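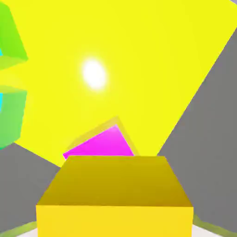

Urkham, December

Tridavex Chore Readiness Suite
Simulated task environment for evaluating manipulation software in household and light shop-floor work

Overview

The Tridavex Chore Readiness Suite is a software package for organizations that need to know whether an automated system can carry out ordinary physical work before any hardware is purchased. It supplies a set of rendered task environments, a scoring module and a written report format. The suite is licensed to research departments, equipment buyers and technical colleges.

The entry level of the suite is the Block Stage, rendered in plain, saturated colors: yellow, green and magenta blocks against flat surfaces, with a single strong highlight where the light strikes the large yellow plane. Surface texture is left out at this level. Systems that cannot locate and place a colored block under these conditions are not advanced to the household or shop-floor stages.

Can machines do the chores yet?

Customers ask this question more often than any other, and the company's position is a cautious one. A system may sort rigid parts of known shape for hours and still fail to fold a towel. Clearing a table after a meal remains difficult, as does any task in which objects lean on, cover or stick to one another. Shop-floor work is further along in places, chiefly where parts arrive in a fixed position and the lighting does not change.

A good result in simulation should be read with the same caution. It shows that the control software can deal with the geometry of a task. It does not establish that a physical arm will manage the same task in a kitchen or at a packing bench – friction, worn grippers and soft materials all have to be tested separately.

"We would sooner tell a buyer to wait a year than sell a license on the strength of one good run," said Hala Fahmy, head of evaluation at Tridavex. "The report states what was attempted and how often it was completed. Purchasing decisions belong to the customer."

What the suite contains

Block Stage. Locating, approaching and placing colored blocks, including blocks partly hidden behind others.

Household Stage. Table clearing, shelf stocking, laundry sorting and drawer opening.

Shop-Floor Stage. Bin picking, tray loading, part inspection and carton packing.

Scoring module. Completion rate, time per attempt, dropped objects and contact with surfaces outside the work area.

The three stages together hold 2398 task variations. Lighting, viewpoint and object placement may be set by the operator or drawn at random from a stored seed, so that a run can be repeated under identical conditions.

Viewpoint settings

Evaluations may be run from an overhead, side or close viewpoint. The close viewpoint is the most demanding of these, as a block near the viewer can conceal much of what lies behind it. Ashraf Soliman, who leads rendering at the company's Urkham office, recommends that new users begin with the overhead setting and record a full set of scores before changing it. Scores taken from different viewpoints are reported separately and should not be averaged.

Specifications

Task variations: 2398
Simultaneous runs: up to 11
Scored measures per run: 7
Report formats: plain text, spreadsheet
Control interface: Griltent 6
License term: annual, per site

Griltent 6 is included with every license. Customers using an earlier version must convert their saved runs before installing the current release. The conversion tool does not alter the original files.

Support and training

Installation support is given remotely during the first month of the license. On-site training is offered at Urkham and at the Chraibi training center, and covers installation, stage selection and the reading of reports. Attendees are asked to bring a sample of their own control software where possible. Sites without control software of their own may use the reference controller supplied with the Block Stage – it is intended for training only and should not be used as a basis for comparison.

Ordering

Quotations are issued on written request to the Tridavex licensing office. Requests should state the number of sites, the stages required and the intended use. Educational licenses are limited to teaching and unpublished coursework. The Block Stage may be licensed alone; the Household and Shop-Floor Stages are supplied only together with it.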